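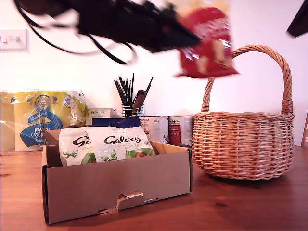

Red crisp packet on its way to the basket, Galaxy bags still in the box.

Thursday, April 16, 2020
Jenby cell, box-to-basket bench

Really good day on this one! Gripper came off first thing for its service. Wiped the finger pads down with isopropyl, checked them for nicks (left one has a small one near the tip, leaving it until July unless it grows), and went over the mounting screws again with the small driver. One was a quarter turn slack, and I'd bet that was the faint rattle we kept hearing on fast moves.

Then the cables. I redid the ties so the loop has more slack at the wrist and doesn't tug when the arm reaches over to the basket side. Ran the full wrist sweep with power low and my hand on the stop. No snagging anywhere. Lovely.

Homed, loaded the Fortin offsets, and the tip was 3 mm low at the box. Reset the zero against the tabletop, saved as tool file 39. Please use that one and leave the older file alone, I want to compare them later.

Grip force is the fun part. Crisp packets are mostly air, so they want a light pinch and a slow close. Chocolate bags have weight in the bottom and will slump if you take them by the very top edge. I have the force at 235 for crisps and 932 for the bags (raw controller units, same scale as the Jodano sheet).
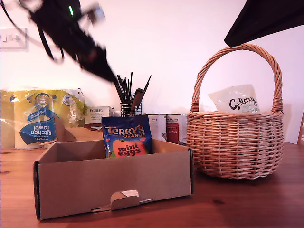 The basket handle is the thing to watch when you set approach heights. It stands a long way above the rim, so the arm has to come up and over before it goes down inside, and the old waypoint cut that corner much too fine. I raised it and put in a short pause before the descent, which costs a little time and makes me a lot less nervous. Box side is easy by comparison, low walls and plenty of room for the fingers.

Still to do:
- mark the box and basket positions on the table with tape
- second set of finger pads from Meltent, same softness
- back up tool file 39 to the shared drive
- try the bags with a slower lift, see if they swing less

Leaving the cell homed, power off at the wall, spare ties in the top drawer.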